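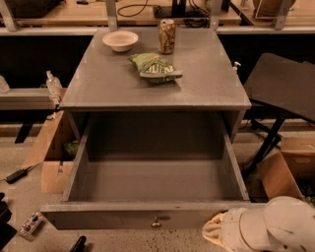
Storage Refit at Bangate: Progress Report to the Pavliuk Fund

By Zlata Holovko
February
5 min. read

This report covers the second period of the storage refit at the Bangate community building. It sets out what has been done on the drawer cabinets, the state of the packing and sorting work, spending to date, and the items still open. The first report dealt with the survey and the choice of supplier and is not repeated.

Scope

The grant pays for the repair, repainting and return to use of the low wooden cabinets that came with the building, and for sorting the contents of the kitchen store and the side room into them. New furniture is outside the grant except where a cabinet cannot be repaired. So far no cabinet has been written off.

Each cabinet is a single-drawer unit with a flat top. The drawer is deep and takes up most of the front. The top is used as a work surface when goods are sorted, so it is counted in the plan as working area and is finished to the same standard as the drawer.

Cabinet work

Six cabinets are in the program. Four have been repaired, painted gray and put back on the floor. The remaining two are in the workshop with the drawers out.

Work on each unit followed the same order. The drawer was removed and the runners cleaned. Loose joints were glued and clamped overnight. Old paint was sanded back to a sound surface and two coats of gray were applied inside and out, including the drawer floor and side walls. A single round metal knob was fitted at the center of the drawer front. The original pulls were of mixed types and several were missing, so all of them were replaced.

The gray paint is from Sililier. It covers well in two coats and dries hard enough to take a load after a few days. It does mark. The cabinet tops in use are already slightly scuffed, mostly at the edges and corners, and fronts pick up dark smudges near the knob where hands go. Smudges have come off with a damp cloth in most cases. Where they have not, the front will be touched up at the end of the project and not before, to avoid doing it twice.

A clear topcoat was considered for the tops. Pavithra Nair tested one on an offcut and found that it yellowed the gray. We will look at one more product. If that fails, the tops will be left as they are and repainted when worn.

Drawer travel

Drawers must open fully so that the back can be reached without lifting the drawer off its runners. This was the main complaint before the refit. All four returned cabinets now open to full travel. One drawer binds for the last part of its run when loaded. The runner has been waxed, with some improvement, and will be planed if the trouble comes back.

The working limit per drawer has been set at 6 kg for now. Heavier goods stay on the floor shelving. The limit can be raised once the two workshop units have been load tested, and the figure will be written inside each cabinet at that point.

Sorting and packing

Sorting is done at the cabinet. Goods are placed on the top, checked, and then moved to the drawer, to a box for another room, or to the discard box. Open cardboard boxes stand on the floor on either side, within reach. The arrangement needs little space and the boxes can be changed when full.

Goods fall into these groups:

Tableware (bowls, plates, cups). Washed, checked for chips, stored in drawers.
Canned drinks. Stored upright, oldest at the front.
Packaged snacks. Full, sealed packets stored in drawers. Empty or torn wrappers discarded.
Everything else. Boxed and held for the side room.

Drawers are emptied completely before a sorting session begins. In the early sessions we sorted into part-filled drawers, and goods ended up in two groups at once. The present rule is slower at the start but the drawer lists have matched the contents since it came in.

The side room boxes are behind plan. They arrived from the old Wena store without labels and have to be opened one at a time. We had allowed two work periods for them and now expect to need four. The extra time will be taken from the painting allowance, which is underspent.

Floor and layout

The speckled concrete floor has been left bare. It is easy to sweep and the cabinets stand level on it without packing pieces. Felt pads were tried under two cabinets and removed when they let the units creep each time a drawer was pulled hard.

The layout plan asks for clear floor in front of every cabinet to the full length of the open drawer, plus standing room. Boxes and chairs may be kept at the sides but not in front. One cabinet near the door does not meet this and will be moved when the workshop units come back.

Spending

The total grant is $2000. Spending in this period was $200 on paint, primer and abrasives, and $80 on knobs, screws and glue. Both amounts are within the lines approved. Cardboard boxes were reused from deliveries at no cost. Receipts have been sent separately to the Pavliuk office.

No change to the total is requested. We ask for approval to move the unspent part of the painting line to sorting, as described above. A revised budget sheet will follow once this is agreed.

Open items

Topcoat for cabinet tops: second product to be tested. Nair.
Binding drawer: monitor, plane runner if needed. Holovko.
Load test of the two workshop units. Nair.
Door cabinet: move to meet clearance. Holovko.
Side room boxes: continue opening and listing. Both.

Next period

The two workshop cabinets should be painted and returned early in the next period. Drawer labels will be fitted to all units at the same time, in a card holder screwed below the knob. Sorting of the kitchen store should then be complete apart from tableware, for which we are waiting on a decision about how many place settings the building is to keep. The next report will include the final drawer lists.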